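Plates First, Then the Snacks: An Afternoon at the Gethin Lab

The line at the door in Istbridge was already out to the parking lot when the second group went in. Kestby, which builds control software for robot arms, opened its Gethin lab to the public for one afternoon in May, and 246 people signed up for a slot. Groups were kept to 14 so that everyone could stand close enough to see.

The lab is on the ground floor of an old print works on Flirnside Road. There is no stage and no big screen. Visitors walk in past a coat rack, sign a sheet, and are shown to a row of tables where arms are doing housework.

Kestby sells its software mostly to companies that pack boxes. The housework is a test. A packing line handles the same items all day, and the arms can be set up for them in advance. A kitchen table is harder. Things are thin, slippery, crinkly or leaning on each other, and they are never in quite the same place twice.

The table that drew the longest stops was the one with two arms. Its job list is short. One arm deals with snacks, moving them between a basket and a tray. The other deals with plates in a rack. Staff reset the table between runs and shift things a little each time, so the arms can't just repeat the last set of moves.
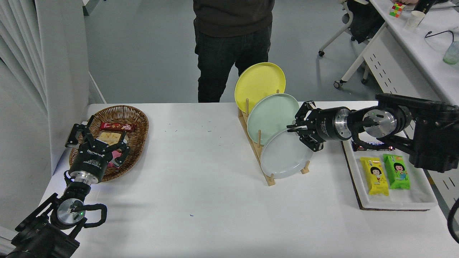
The two-arm table at Kestby's Gethin lab, with one gripper over the snack basket and the other beside the plates.

Plates look like the easy half of the job, and several visitors said so. The staff disagreed. A plate in a rack gives a gripper only a thin rim to hold, and the next plate may be close behind it. If the fingers come in at a slight angle, they push the plate instead of closing on it. The engineer running the table said her team spent most of last winter on rims.

Wrappers are a different problem. They bend, they shine under the ceiling lights, and the edge that the software picks out may be only a fold with nothing inside it. When a grip fails, the arm is meant to notice that its fingers have closed too far, back off, and try again from another side. In the runs our group watched, it did this twice with the same packet before getting it. A boy near the front clapped anyway.

The pace surprised some people. The arms move slowly, with long stops before each grip. A man behind me said he could clear the table in the time it took one arm to pick up a wafer. Staff said the speed is held down on open days, and that they care more at this stage about how often a run finishes without help. Kestby has logged 3589 runs of the table job so far. It would not give a success rate, saying the setup has changed too many times for one number to mean much.

Questions ran past the end of the slot. One woman asked if the arms could cope with a real sink, with water in it. They can't yet. Someone else wanted to know the price, and was told the lab setup is not for sale. A retired machinist asked about wear on the gripper fingers and got the longest reply of the day, with a box of used pads passed around for people to handle.

The tour also takes in a smaller room where new staff learn to guide the arms by hand. Visitors could try this for 37 seconds each, timed on a kitchen clock. Most of our group used it up trying to pick up a sponge. I got mine off the table and then dropped it on the floor.

Kestby says it will hold another open day at the Gethin lab, but has not set the date. Places are free and have to be booked ahead. Children are welcome with an adult, and the parking lot fills early.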